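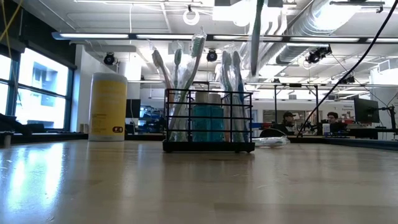
By the time I had hung up my coat and found somewhere to put my coffee, Yoon-hee Ra had already told me two things about toothbrushes that I have thought about every morning since. The first is that a toothbrush in a plastic wrapper is slippery in a way a bare one never is. The second is that people who have picked up toothbrushes all their lives cannot tell you how they do it.

"Ask anybody," she said. "They'll show you. They won't be able to say it."

Showing, as it happens, is what goes on all day long at Cliltulura, where Yoon-hee and her colleagues are gathering examples for a learning system that Trevaskis, the firm paying for the work, hopes will one day pack small household goods. The office has exposed pipes, big windows and a silver duct so fat that I kept wanting to duck under it (it is nowhere near head height, but I did it anyway, twice). Screens and cables are everywhere, and in among them are the kinds of things you would find in a bathroom cabinet: little bottles of teal-blue liquid, wrapped toothbrushes in green and gray and blue, and a black wire basket for them to go into.

A person guides the arm through the job from start to finish, and every move is saved along with what the cameras saw. That makes one example. Then the goods are shuffled and it all begins again. When I visited they had 3,880 of them, and Fung-ping Yang, who looks after the records, had thrown out another 884, mostly for dull reasons like a camera that had been bumped or a start that came too early.

I had supposed, and I said so rather grandly, that the ones to throw out would be the clumsy ones. Fung-ping was very kind about it. A clumsy try that gets there in the end is worth keeping, he told me, and he has a soft spot for the ones where a brush snags on a wire and has to be lifted back out and tried again. If the system only ever sees smooth work, it has no idea what to do when the work stops being smooth. He played me one of these at half speed and we both leaned in toward the screen as if it were the last minute of a ball game!

The operators work in turns of 16 examples and then get up and walk around. Eftychia Stamatopoulos, who came to the job from a flower shop, says her hands learned it before she did, and that she can tell her own recordings from everyone else's by the way she comes in a little from the side. She used to try to hide that. Now she has been asked to keep it, and Mei-kuen Mok, who comes in straight from the top, has been asked to keep hers too, so that the system learns more than one person's habits.

What comes next is soap, in bars, and after that a fresh set of 132 items that Yoon-hee has been buying a bagful at a time on her way to work. She hopes to have them all recorded by October. Eftychia has already been through the bags and put in a request to start with the sponges.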